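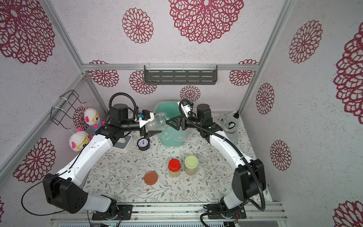
Nolleo Two-Arm Skill Kit

Nolleo is our training kit for labs and classrooms that want to teach two robot arms to work together on ordinary kitchen-table jobs. It grew out of a research method we worked on for a long time at Prulomdale, and we are so happy to be able to offer it as something you can set up on your own bench, with the same training recipe and the same test plan we use ourselves.

The idea behind it is pretty simple, even if getting there took a good many late evenings. Most two-arm training treats a task as one long movement from start to finish. Our method, which we call Malabanan after the street where our first workshop stood, breaks the task at every moment when the arms change what they are holding or who is holding it. Each piece gets learned on its own, and then a second, smaller model learns when to pass from one piece to the next – and that second model is where most of the gain comes from.
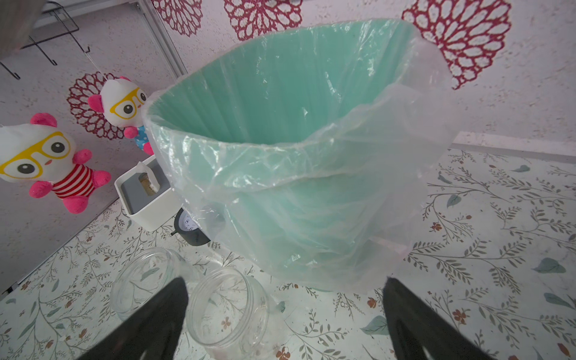

Wrist camera view of the lined bin and the glass jars, with both gripper fingers in sight.

How much practice does it need? In our own trials we gave the arms 200 guided demonstrations of the jar-and-bin tasks, then tested on 60 fresh layouts with the jars and lids moved to new spots. The full write-up, with the layouts we struggled on, comes with every kit. We would rather you read about the hard ones before you buy!
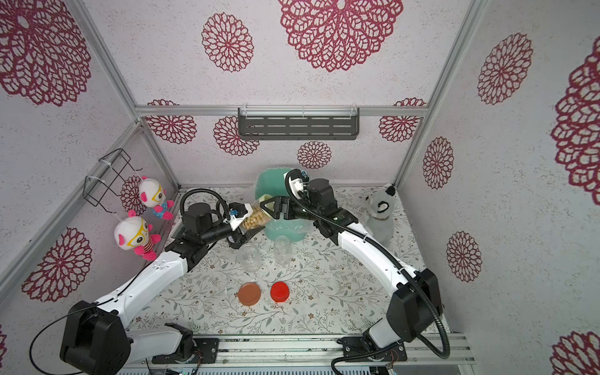
Shared holding is the part of the method we get asked about most. When only one arm has an object, the other can wait or move as it likes, but once both have it, a small mistake on one side pushes straight into the other. With the cookie jar held between the two grippers, each arm has to take account of the other's pull, so the Malabanan recipe trains these moments as a single piece with both arms in it. You are welcome to swap in your own jars and treats, and we do suggest keeping the first ones light.

What comes with the kit

Training software for 2 arms, with the Drakden playback viewer
9 starter tasks, each with its own demonstrations
Printed setup guide and test sheets
Email help from our team

Arms, grippers and cameras are sold separately. If you already have a pair of arms and aren't sure they will suit, write to Agathe Vasseur at the Prulomdale office with the model names and a few words about what you hope to teach them. She answers most notes by the next morning and is very glad to talk things through. The next batch of kits ships in September.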